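How to keep a basketball scoresheet by hand

Written for parents and club members scoring at Zorcombe home games. Last revised 14 June 2025.

The method below is for the running-score sheet used in most amateur leagues. It assumes one scorer, one assistant calling out numbers, and a separate person on the game clock. If your league issues its own sheet, the columns may be in a different order but the entries are the same.

What you need

Two pens of different colours, a ruler, the blank sheet and the team lists. Use one colour for the first and third quarters and the other for the second and fourth. Some leagues want red and blue, others red and black. Check before the season starts, as a sheet in the wrong colours can be returned by the results secretary.

Do not use pencil. Errors are corrected in pen and initialled by the referee.

Before the game

1. Fill in the top of the sheet: competition, game number, venue, start time, names of both teams. The home team is always Team A.

2. Enter the players in the order given on the team list, with surname, initial and shirt number. A full squad is 12. If a team brings fewer, rule a line through the unused rows.

3. Enter the coach and assistant coach. Mark the captain with (CAP) after the name.

4. Ten minutes before the start, ask each coach to confirm the list, mark the starting five with a small x and sign. Do not accept a verbal confirmation. At Listel last November a player appeared on the floor wearing 15 while the sheet said 12, and sorting it out took longer than the first quarter.

5. When the game starts, circle the x of each starter. A substitute gets an x, without a circle, the first time he or she enters.

Recording the score

The running score has four columns for each block: two for Team A and two for Team B. The inner columns are printed with the numbers. The outer ones are blank and take the shirt number of the scorer.

Two-point basket: draw a diagonal line through the new total and write the shirt number beside it.

Three-point basket: as above, and circle the shirt number.

Free throw: fill in a solid dot on the new total and write the shirt number beside it. 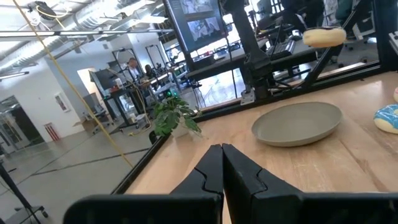
Round plate and table.

Always mark the new total, never the old one. If Team A has 28 and number 7 scores a two, the line goes through 30 and the 7 goes next to it. The number 29 stays clean. New scorers most often go wrong here, and the mistake usually comes to light when the board and the sheet disagree by one.

An own basket is credited to the captain of the other team on the floor, as two points.

Recording fouls

Each player has five foul boxes. Enter the letter for the type of foul:

P - personal
T - technical
U - unsportsmanlike
D - disqualifying

If free throws are awarded, add a small figure for the number of throws, so that a personal foul with two shots is P2. Enter the foul first, then cross off the next team foul box for that quarter. Once four boxes are crossed, the assistant puts the team foul marker on the table when the ball is next live. Overtime counts as part of the fourth quarter for team fouls.

Tell the referee at once when a player reaches five. Wait for the ball to be dead before sounding the signal.

Time-outs

Write the minute of the quarter in the time-out box. A time-out taken with 3:20 left in a ten-minute quarter is in the seventh minute, so enter 7. Each team has two in the first half and three in the second. At the end of each half, close unused boxes with two horizontal lines.

End of a quarter

Draw a thick circle around the last total for each team and a thick line under it and under the shirt number beside it. Enter the points for that quarter in the summary at the foot of the sheet, then change pens. Read both totals aloud to the assistant - this takes five seconds and is the best point at which to catch a slip.

End of the game

Circle the final totals, rule two thick lines beneath them, and draw a diagonal through the rest of the columns. Add up the four quarters and check them against the running score. The combined total should also match the sum of the individual points: at 72-64, the players' points must come to 136. Sign, pass the sheet to the assistant and timekeeper, then to the umpire, and to the crew chief last. After the crew chief has signed, nothing on the sheet may be changed.

The top copy goes to the league, the other copies to the two clubs. Spare pads are held by Lilian Simiyu. Anyone wanting to sit beside an experienced scorer before taking a game alone should ask Gitau Lukumay, preferably before the Dutden fixture.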